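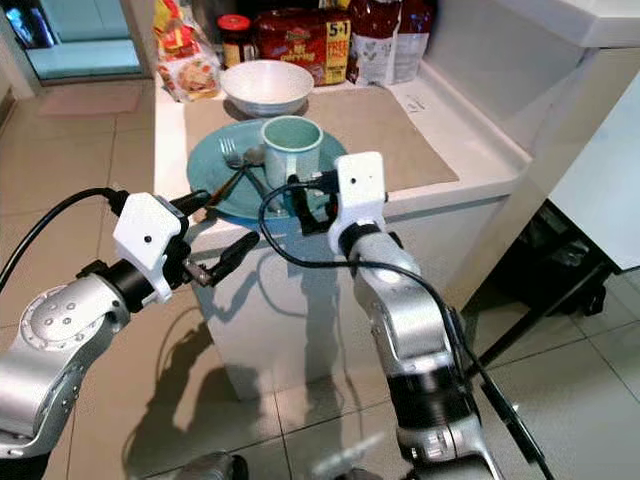
Eating alone without being sad about it

January 2023

When I moved to Whitlock for work, I knew the language from books and I did not know one person. The first weeks I ate standing up, from the pan, with the radio on. It was quick and there was little to wash. But after one month I noticed that I could not remember what I had eaten the day before.

My grandmother lived alone for many years and she laid the table every evening. Plate, mug, napkin, even for soup from yesterday. As a child I found this strange. Last September I started to do the same, and I want to write down how it goes.

My rules are few. I sit. The telephone stays in the other room - this was the hardest. I cook on five evenings of the week and on the other two I am allowed bread and cheese, but also on a plate.

I have kept a small notebook of what I spend. Before, I bought ready meals from the Trundier shop near the station, and in one bad month it came to 133 pounds. Now I buy 800 grams of lentils at a time and they last me very long. I also make a barley dish from Plamel, the town where I was born, with onion and much dill. The dill here is sold in very small packets and it is too expensive.

Some evenings I still feel the silence. Then I read while I eat, a real book, held open with the salt pot. At the moment it is a thick novel about a family of bakers and I am at the part where the second brother sells the oven.

Next week I will try to make the barley with mushrooms, if the market has them.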